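A Day Out at the Mukavmont Puppet Makers' Fair

Posted by Colm Kinsella

Well, we finally made it to Mukavmont! Ita Carroll and I had been promising ourselves this trip for ages, and what a day it turned into. If you have any love at all for carved heads, strings, springs and painted noses, put this one on your list.

The fair fills the old grain hall behind the market square, plus 2 smaller rooms upstairs where the workshops are held. Admission was 5 at the door and the lady stamped our hands with a tiny marionette (mine lasted until Tuesday!). We got in right at opening and went straight to the glove puppets – mostly basswood, with a few in pear – and I could have stayed there until lunch.

My favorite table belonged to Gráinne Egan. She carves kings, millers, wolves and a whole family of grumpy bakers, and she lets you pick them up and try them. The heads are hollowed out so thin that they weigh next to nothing. She cuts the eyes last, after the paint on the face is dry, which I had never heard of anyone doing. I tried a miller with a jaw that drops when you squeeze your thumb, and I did not want to give him back.

Upstairs we caught most of the jointing workshop. It was all about knees: leather hinge or wooden tongue, and how much play to leave so the leg swings forward and stops. Ita took four pages of notes. I mostly watched the demonstration puppet walk up and down the bench and grinned like a kid.

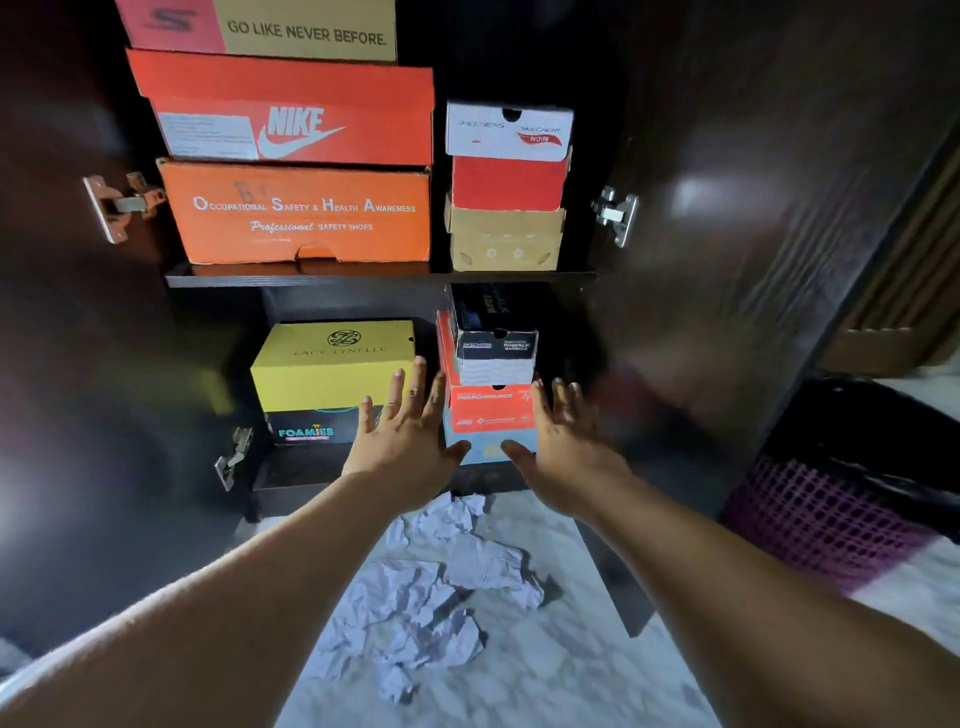

Mairéad Mac an tSaoi thought the leather hinge was the better bet for a beginner, and told us over coffee that she had ruined a good many tongue joints before she got one that didn't squeak. She uses scraps of old glove leather, glued and then pinned, and she said to leave the glue overnight before you hang the leg. I'm going to try it on my half-finished drummer, who has been waiting for knees a long time.

After lunch there was a short show from the Mimberg troupe, a story about a fox who wants to be mayor. The fox was terrific. His tail is run off a separate string and it never stopped moving, even when he was supposed to be asleep – the little ones in front were in fits!

We finished up at the tool stalls. I came home with a small bent gouge and a block of basswood, and Ita bought a jar of milk paint in a lovely barn red. Parking is on the field side, so wear decent shoes if there has been rain. The hall closes at 5 and the tool sellers start packing up well before that, so do your shopping early.

Next fair is in July, same hall. We'll be there, with the drummer if his legs are on.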